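Clerkum grip-loss fault

The Clerkum grip-loss fault was a recurring failure in the hand controller of the Lurkar two-armed handling robot, in which a hand stopped applying force to a held part while still reporting a closed grip. It was first recorded at the Clerkum footwear mold shop in November, during trials in which the robot moved shoe molds between a work table and a storage rack. No injuries were reported.

Background

The Lurkar has two jointed arms, each ending in a hand with four fingers and an opposing thumb. Force on a held part is estimated from motor current at each finger joint. The hand controller, supplied by Bandar, compares this estimate with a set value and reports the grip as closed, open or lost. The arm controller will not lift a part unless the grip is reported as closed.

Fault

The first drop took place at 4:10 in the morning, when a mold slid out of the left hand during a lift and damaged the edge of the table. The event log showed a closed grip for the full length of the move. Over 2000 logged lifts, the fault occurred 38 times. Most cases involved tall molds with a curved face, on which the thumb had only a small area of contact.

Cause

A review led by Azadeh Shirazi, a controls engineer at Ateş, traced the fault to thermal protection in the thumb motor. When the motor winding passed 80 °C, the drive reduced current to protect the motor. The hand controller did not read the drive's warning flag and held the last valid force value in memory. The report was refreshed only when a finger joint changed position, so a slow loss of force went undetected. A second finding concerned the self-test at startup, which was run with cold motors and could not reveal the fault.

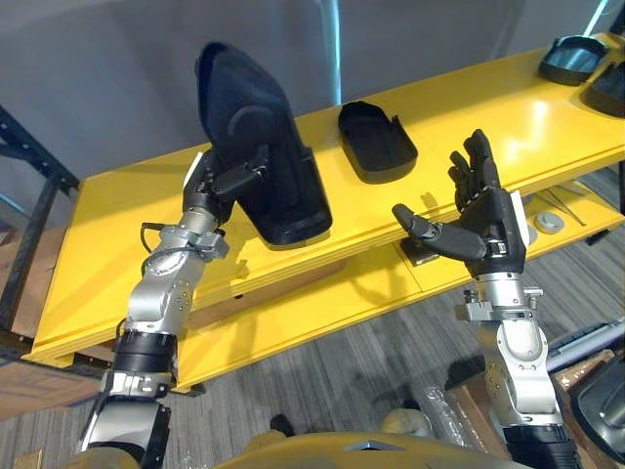 Lurkar robot holding a black shoe-shaped mold in its left hand, with the right hand open.

Corrective action

Bandar changed the controller software so that a force value older than 400 milliseconds is treated as a lost grip. The drive warning flag now stops any lift in progress and lowers the part at reduced speed. Clerkum also limited the time a mold may be held above the table and closed the area in front of the robot to staff during lifts.

The older software remains in use on units that handle only soft parts. Bandar lists the fault as closed for all other units.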